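What a letters page is for
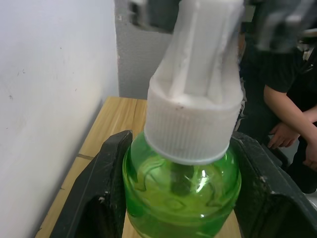 Filed under: Newspapers, Local press

The Kevent Courier has dropped its letters page. There was no announcement. Last December it went from a full page to a half, in the spring it moved from page eight to somewhere near the puzzles, and for the past month it hasn't been there at all. I wrote to ask and got a short email back saying that readers are now encouraged to join the conversation online.

I edited that page for six years, so I am not neutral. I left before the sale to Flarnach and have no quarrel with anyone who still works there. Most of them are doing two jobs.

When I started, the post came up in a tray and the emails went into a shared inbox which only I seemed to open. In my last full year we had 1,172 letters and printed 955 of them, which tells you we weren't fussy. A good many were about parking. One man in Gallegos Road wrote every week about the timing of the traffic lights by the station, and I ran him every second or third week until the council altered them. He then wrote to say they had been better before.

The work was mostly checking. Every letter needed a name, an address and a telephone number, and I rang anybody I hadn't dealt with before. People were often surprised to be rung. Sometimes they softened a sentence while I was on the line, and now and then they withdrew the whole thing. One woman had accused a butcher of something quite serious, and by the end of the call she agreed that she had only heard it from her sister-in-law. Under a story on the website that would have stayed up all weekend.

I know the argument about cost. A page of letters brings in no advertising to speak of and takes a person most of two days. Caroline Kioko, who had the newsdesk in my time, used to reply that it was the cheapest reporting we had. She got the Drellomov story from it, if anyone remembers that – a four-line letter about lorries leaving a yard at night, which turned into three front pages and a public inquiry. The letter was badly spelt and I nearly left it in the tray.

The comments under the Courier's stories are open to anyone with an account. I looked at the report on the library hours this morning and there were 30 of them. A few were sensible, and one of those was from a former librarian who plainly knew the building and its budget. It was near the bottom, after a long exchange between two people about cycling. In print she would have led the page.

I don't expect the page to come back. I would settle for a half page once a fortnight, with names and streets under the letters, and somebody paid to make the phone calls. I have written to the editor to say so – name, address and telephone number included – and will put up the reply if I get one.

Posted 2021-08-22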